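Back from the open day at the Ekach workshop with sore feet, a tote bag full of brochures and very firm opinions about grippers, so I'm writing it all down before the opinions go soft.

We've been arguing for months over what to put on the end of our arm at work. I'd pretty much talked myself into a two-finger parallel gripper from Lulari, mainly because I'd seen the videos and it looked lovely. The plan for the day was to get my hands on one, try whatever else was lying around, and come home with a yes or a no. I came home with a maybe, but a much better maybe!

## Getting there

Doors opened at 10, and the car park was already full (park on the street behind, it's flatter and you don't have to back out past the forklifts). Coffee was free and quite good. They'd split the floor into bays, one maker per bay, and you put your name on a whiteboard for a turn at the controls. If you go next year, do the whiteboard before the coffee. I did it the other way and lost most of an hour.

## Lulari

Beautifully made, a bit heavier than I'd pictured, and the jaws close with a really satisfying little click. I ran it on foam cubes, a paint tube and a handful of hex nuts. Foam and tube were fine. The nuts were a pain, and I think that was the fingertips more than the gripper, as the pads on the demo unit were rounded right over at the edges from a long season of trade shows. The force setting lives three menus deep, which would drive me up the wall. The fellow running the bay said there's a shortcut coming in the next firmware. I'll believe that when I'm holding it.

Price came out at 400 over what we'd budgeted, before the mounting flange. Ouch.

## Ferker

Ferker only brought controllers, no arms of their own, and it was my favourite bay of the day. They had the same arm hooked up to two of their boxes so you could swap with a switch and feel the difference in the jogging. The cheaper box has a tiny lag when you reverse direction. You wouldn't notice it stacking cartons, but I noticed it straight away trying to nudge a peg sideways. The dearer one was smooth as anything. The teach pendant is grey rubber and the size of a cereal box, and my wrist was complaining by the end of my turn, so bring a lanyard or a strong forearm.

I also asked whether it would talk to our old camera and got a very honest "probably". I've got their cable list to go through.

## Thongsuk

This one I nearly skipped! Thongsuk do simple tooling, and I'd filed them under "not for us" ages ago. Their whole pitch is that a lot of jobs people buy a gripper for are pushing jobs. Shove the thing over there, line it up, done. No jaws to wear out, nothing to calibrate except where the tip is.

I was sceptical, and then I had a go at sliding small parts around with a plain rod and it was so much fun that I had to be reminded there was a queue. You do have to think differently. Push a round part off-centre and away it rolls to one side, and anything tall wants to tip if you come in too high. Corners are your friend. By my second turn I'd worked out that going slowly for the last 27 millimetres made all the difference, and I'd stopped overshooting nearly every time.

The rod itself costs 59, mount included. I've spent more than that on lunch for the team.

## So, where does that leave us?

Still undecided on the jaws. What I'm going to suggest is that we start with a rod on the arm we already have, put some blocks of different shapes on a board, and see how much of our sorting job is just pushing.
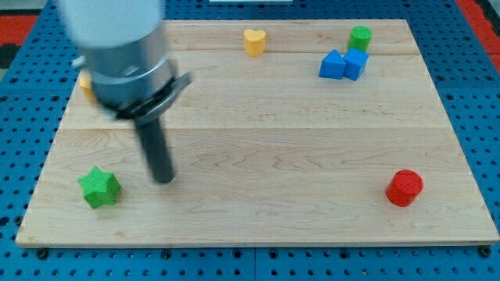

If that covers most of it, the Lulari can wait until the budget rolls over in May, and the money goes to the better Ferker box instead. I've asked for a loaner of that one and they're getting back to me on dates.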